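Three Hundred Pens

Katherine Ccori had been told that the job was teaching, and on the strength of that word she had left a perfectly good position at the Putton library and taken the early bus out to Bjarnason every morning since October.
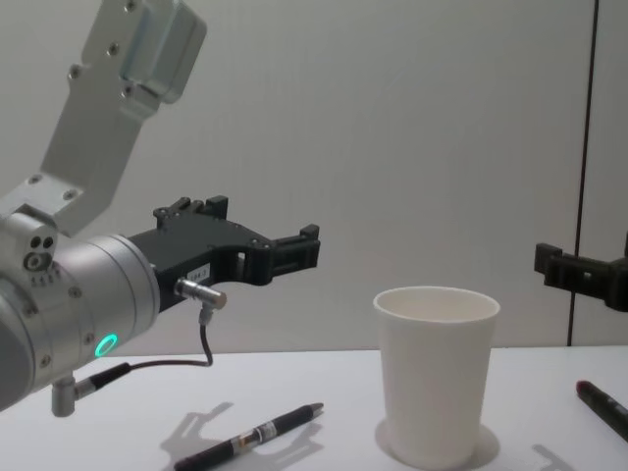 It was teaching of a sort, she supposed, though she had never before had a pupil who needed to be shown how to put a pen in a cup 300 times over and who wanted every one of those times to be a little different from the last. She sat with her hands in the two Saken handles, left and right, and whatever her wrists did the arms did too, a hair later, like a pair of polite children following an aunt through a museum.

"Number forty," said Brayan Restrepo, from the stool beside her. He had the clipboard, and he had a way of saying each number as though it were good news. "Whenever you like."

She brought the left arm down, closed it on the pen, and lifted. The pen swung, she waited for it to settle (you had to wait, the learner picked up your impatience along with everything else), and then she tipped it over the rim and let go.

"Lovely. Keep that one."

"I wobbled."

"You wobbled and then you fixed it. I'd keep it for the wobble alone."

He had explained this to her in her first week, over soup, and she had liked him for it ever since. The people before her had been very good, he said, quick and tidy, and the learner had come away from them knowing exactly what to do so long as nothing went wrong. The first time a pen slipped, it had simply gone on and carried a handful of air to the cup, and let go of it with great care. So now they wanted the slips too, and the second tries, and the cup nudged over by a clumsy knuckle and set straight again.

Her mother, who lived in Flerkard and telephoned on Sundays, could not get comfortable with any of it. "But what will it do when it knows how?" she would ask, and Katherine would say that it would put pens in cups, Mama, and after that perhaps spoons in drawers, and her mother would sigh and ask about the weather at that end of the line. It was a fair question all the same, and Katherine turned it over now and then while Brayan emptied the cup and laid the pens out crooked for the next round.

They did sixty before lunch. Afterward her shoulders ached, and she found she was thinking about her father, who had taught her to tie her shoes at the kitchen table by doing it so slowly that she had cried from boredom, and who had then done it again, wrong, on purpose, to see whether she would catch him.

"Sixty-one," said Brayan.

She reached, and this time she missed altogether. The fingers shut just beside the pen with a small dry click. She opened them, moved over by the width of a fingernail, and took hold properly.

"Was that one on purpose?" he asked.

"Does it matter?"

He thought about it for longer than she expected, with his pencil resting on the page.

"Not to the learner, I don't think," he said, and wrote it down among the keepers, and reached over to turn the cup a little before she began the next.

Story © the author. Please ask before reprinting. Contact | Back to top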